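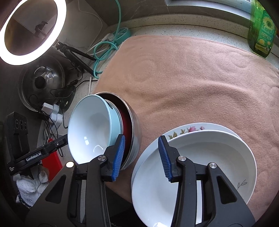

Blue, steel and floral, all sharing one peach cloth on the counter.

I own a dishwasher. I'd like that on the record before I tell you that most nights, some time after nine, I'm washing bowls by hand and laying them out on a piece of cloth like my grandmother did in her kitchen in Draltbridge.

Her cloth was an old tablecloth folded in four. Mine is a peachy thing with a fringe, and it cost less than lunch. I bought it the winter the wire rack finally rusted through (it had been leaving orange dots on the counter for months and I had been pretending they were tea). The plan was to use it for a week while I shopped for a new rack. That was two apartments ago!

Once you give up the rack, you have to learn to stack. A rack does the thinking for you, with its little slots. On a cloth it's all leaning and nesting, and everybody I've asked has strong opinions about it. My neighbor Harish Pandey, who cooked at a lunch counter called Rivadeneyra for years, believes in tilting. Put a bowl flat on its rim, he says, and you've built a sauna. Lean it on something and the air gets in. I used to put everything face down in neat rows and then wonder why I'd pick up a bowl in the morning and get a ring of water down my sleeve.

So now I lean. The light blue bowl goes on its side against whatever plates are around, and the steel ones sit one inside the other, because I'm lazy and they're the first things I'll grab for breakfast anyway. Harish disapproves of the nesting. He's probably right.
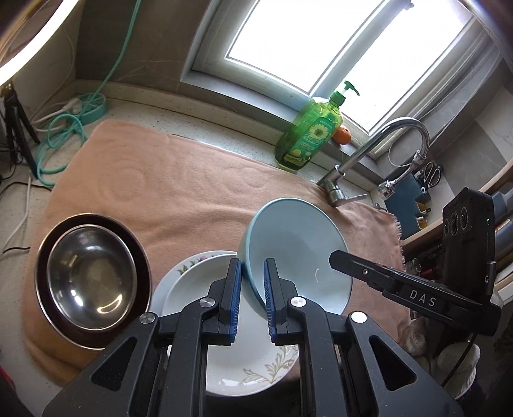
Flowered plates at the bottom, blue bowl leaning on top, dish soap back by the window.

I never have a matching set out, and I've stopped minding. The plates with pink blossoms came from a box lot at the Drestum flea market, 38 dollars for the whole thing, and I've been breaking them slowly ever since. They don't go with the leafy ones at all. Piled up together, though, they look rather sweet, sort of like a garden somebody forgot to plan.

I called my aunt, Viola Mancuso, to ask what she remembered about the old tablecloth, and she laughed for a good minute. She's been drying dishes this way for 52 years and had no idea it was a subject. Her advice was to wash the cloth more than you think, never use fabric softener on it (it stops soaking anything up), and keep a second one in the drawer for holidays. She also wanted to know if I was eating enough.

I bought the second cloth on Monday. It's green, and I haven't dared use it yet.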